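Home | Forums | New Parents | Search
Print this page | E-mail this thread

fahadq
Swaddling practice, doll or no doll? Class is in June, tryng to get a head start

ainhoa_b
Doll. Floral mattress on the floor, thin pink cloth first, red blanket over it. Leave head and shoulders out
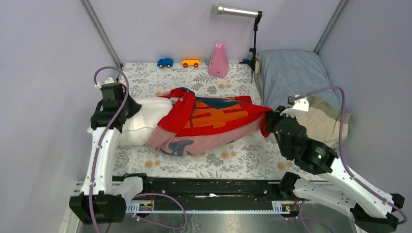 then pull the corner snug and tuck. Did mine 15 times before it felt ok

Wenceslao O
Disagree, two layers is too much. One thin cloth, done

ainhoa_b
for a real baby sure. its practice

fahadq
ok doll it is, thx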